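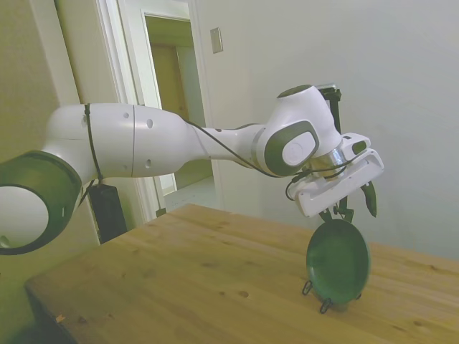 Poste d'essai : l'assiette verte tenue par le bord supérieur, posée dans le support en fil noir.

Rapport d'avancement, lot préhension
Samedi 14 novembre 2020
À l'attention de Huguette Fleury, suivi des subventions, fondation Nelholm
Rédaction : Régis Chauvin

Où nous en sommes

La convention prévoyait une comparaison de deux pinces sur la tâche de rangement de vaisselle, puis un choix argumenté avant l'achat des unités du second poste. La comparaison a été faite. Le choix, à mon avis, ne peut pas encore l'être, et je préfère l'écrire maintenant que dans le bilan final.

Les deux candidates sont la pince à doigts parallèles livrée avec le bras, et la pince adaptative Palumbo que nous prête la société Worham. Le logiciel de commande est Anora dans les deux cas, même version, mêmes limites de vitesse. Zeyu Zeng a conduit les essais, Nidia Inga a tenu le journal et relu les enregistrements de force.

Ce qui a été mesuré

Nous avons lancé 1 959 cycles. Un cycle consiste à prendre l'assiette par le haut, la sortir du support, la déplacer et la remettre en place sur la tranche. Sur ce total, 201 cycles ont été écartés du calcul : perte de communication avec la commande, reprise manuelle, ou consigne modifiée en cours de série. La proportion me paraît élevée. Zeyu estime qu'elle est normale pour un banc aussi jeune ; je note son avis sans le partager entièrement. La liste des cycles écartés, avec le motif pour chacun, est jointe au dossier.

Sur les cycles conservés, la pince Palumbo l'emporte légèrement pour la prise. Pour la dépose, les deux se valent. L'écart constaté à la prise tient en bonne partie à une seule matinée, pendant laquelle les doigts standard ont glissé de manière répétée. Nidia a retrouvé dans le journal que les patins avaient été nettoyés à l'alcool juste avant. Si l'on retire cette matinée, il ne reste presque rien de l'avantage. Si on la garde, on attribue à la pince un défaut qui vient peut-être du nettoyage. Les deux calculs figurent en annexe et je ne recommande pas de citer l'un sans l'autre.

Réserves sur la méthode

La documentation commerciale de Worham parle de préhension « universelle ». Nos essais ne permettent ni de confirmer ce mot ni de l'infirmer. Nous avons travaillé avec un seul modèle d'assiette, brillante, à bord régulier, toujours présentée debout dans le même support. C'est une situation favorable : le bord supérieur est dégagé et les doigts descendent à la verticale. Une pile, un évier ou une assiette posée à plat demanderaient autre chose, et aucune des deux pinces n'y a été confrontée.

Le support lui-même pose une question. Il guide l'assiette au retour, si bien qu'une dépose un peu décalée peut se terminer correctement. Une partie de nos réussites à la dépose revient donc sans doute au fil métallique. Cinzia Cirillo propose de refaire une série courte avec un support plus large. J'y suis favorable, même si les chiffres doivent baisser.

Reste le câblage. Un câble noir court le long du bras jusqu'au poignet, avec du mou. Dans certaines orientations, l'effort qu'il exerce se retrouve dans nos relevés et nous ne savons pas le soustraire proprement. J'ai demandé qu'il soit fixé avant toute nouvelle mesure de force. Les relevés déjà faits restent exploitables pour comparer des cycles entre eux dans une même posture, pas davantage.

Budget et calendrier

Les dépenses engagées atteignent 75 % de l'enveloppe du lot, achats et heures compris. Le prêt de la pince Palumbo court jusqu'à la fin du mois de novembre. Worham nous a adressé une offre ferme valable jusqu'à la même échéance, assortie d'une remise. Je demande que nous ne la signions pas pour ce seul motif : la remise ne couvre pas le remontage du second poste si le choix se révèle mauvais.

Demandes au financeur

Nous sollicitons l'accord de la fondation pour décaler la décision d'achat et consacrer 5 jours d'essais supplémentaires aux points suivants : support élargi, deuxième modèle d'assiette, câble fixé, protocole de nettoyage identique pour les deux pinces. Cette prolongation tient dans le reliquat et ne demande pas de versement complémentaire.

Cinzia demande en outre que la seconde série soit dépouillée par quelqu'un qui ne sache pas quelle pince était montée. Nidia peut s'en charger à condition de ne plus tenir le journal, et il faudrait alors confier celui-ci à Zeyu. Je transmettrai le protocole révisé à Mme Fleury dès réception de son accord de principe.

Pièces jointes : journal des essais, liste des cycles écartés, double calcul des taux de prise, offre Worham.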